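Wivley: my little pile of secondhand PC parts notes

README, last touched November 2021

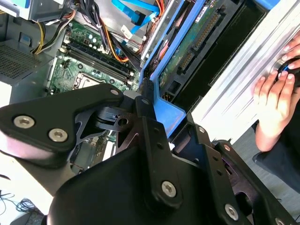
I started Wivley as a text file on my desktop, and then it got too long to scroll, so now it's a proper set of tables you can download. It's a list of used desktop parts I've bought, tried and either kept or passed along, with what I paid and what was wrong with each one. If you're like me and can't walk past a box of old memory sticks at a flea market, you may get something out of it!

What's in the folder

parts.csv is the big one, 194 rows, one row per part. Columns are part type, year made (my best guess if the label was gone), price in dollars, where I got it, condition, and notes. The notes column is the messy one. I write in it the way I talk, so expect things like "fan sounds like a goose" next to perfectly sensible voltages.

builds.csv lists the machines I put together out of those parts. Each build has a name because I got tired of calling them all "the beige one." Skorkoteo is the home server, Ljungberg is the one my nephew plays games on, and Wundby is the one I keep taking apart (sorry, Wundby).

sources.txt is just a list of the kinds of places I shop. School surplus sales are my favorite by a mile, and March is the month I've had the best luck with them.

How to read the condition column

I use a scale from 1 to 6. A 6 means it worked first try and I've had no trouble with it. A 3 means it works if you're nice to it. A 1 means it's dead and I only kept the row so I'd remember not to buy that model again. I graded the first 81 parts before I had the scale, then went back and filled in the numbers from my notes, so those are shakier than the rest. They have an "e" in the flag column, for early.

Things to watch out for

Prices are what I paid, with no shipping added. If something came free in a case I bought for another reason, it's down as 0, which drags the averages lower than you'd expect. Filter those out first if you're doing any math.

Power supplies are underrepresented. I buy those new now, after two bad ones, and new parts don't go in the table.

Hard drive rows have no serial numbers. I wiped every drive before it went anywhere and I'd really like you to do the same with yours.

Using it

Take it, change it, put it in your own spreadsheet, whatever you like. A link back is nice but I won't chase you. If you spot a wrong year or a model number I've mangled, open an issue and I'll fix it when I get a free evening.

Still on my list: split the notes column into "problem" and "fix," and add the pile of sound cards in the closet.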